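3.2 Preparation of the infusions

All servings were prepared from loose dried leaf bought through the ordinary retail channel. Three herbs were used: peppermint, lemon balm and fennel seed. The peppermint and the lemon balm came from Mudis, and the fennel seed came from Haster. Each herb was taken from a single lot, and the bags were kept closed in a dark cupboard between sessions.

A portion of 9 g was weighed into a paper filter and steeped in one liter of water for the time stated on the retail label. Where the label gave a range, the longer time was used. Lids were kept on during steeping, as the aroma of peppermint in particular fades quickly from an open pot. The filter was then lifted out without pressing. Earlier work in our group had shown that pressing the leaf makes the drink more bitter, and the effect differs from one person to the next.

Sweeteners, milk and lemon were not offered. Participants were asked to avoid coffee and mint products, including toothpaste, in the hour before a session. Plain water was available to them throughout for rinsing the mouth between servings.

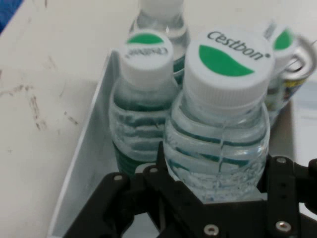 Figure 2. Upright clear plastic water bottles in a white tray.

3.3 Participants and sessions

A total of 130 adults were recruited through notices in two shops and a public library. Five withdrew before the second session, which left 125 for the analysis. The reasons given were travel (two), illness (two) and a dislike of fennel (one). No payment was made, but each participant received a voucher for the Rønning tea counter at the end of the study.

Sessions were held over 14 days in April. Each participant attended twice and tasted all three infusions on both visits. The order of serving was drawn by lot and was kept from the person who poured. Cups were white, without handles, and marked only with a letter on the base.

After each cup, participants filled in a short form. It asked how strong the drink seemed, how pleasant it was, and whether they would expect to buy it for use at home. A final question asked what they believed the herb to be good for. This last item was left open, with no list of answers, because we wished to record the words that customers themselves use when they speak of digestion, rest or a sore throat. The study did not test whether any of the herbs has such effects, and nothing in the results should be read as medical advice.

The forms were entered twice by different members of the group and compared. Answers to the open question were sorted by Kavitha Annamalai and Halvard Söderlund, working apart. Where they disagreed, the answer was placed in the broader of the two groups – "stomach" in place of "bloating", for instance. Spelling was corrected, but the wording was otherwise left as written.

3.4 Limits of the method

The fixed portion has one clear drawback. Many people who drink loose tea at home judge the amount by eye, and they often use less leaf than the label advises. A drink made to the label may therefore have seemed strong to regular drinkers and may have lowered their rating of how pleasant it was. Fennel seed raises a further problem, as whole seed gives up its flavor slowly and lightly crushed seed is the common practice in many homes. We used whole seed in every session.

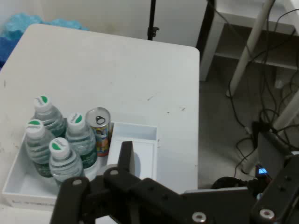 Alun Gittins, in written comments on an earlier draft, objected that a single lot of each herb tells the reader very little about the herb in general. Peppermint cut before flowering and peppermint cut late in the season can taste like two different plants, he wrote, and a buyer who disliked one might well return for the other.

We accept this point. The ratings in Section 4 apply to the lots we bought, and the comparison between herbs should be read with that in mind. A second round, using several lots of peppermint alone, is being planned with Maj-Britt Midtbø.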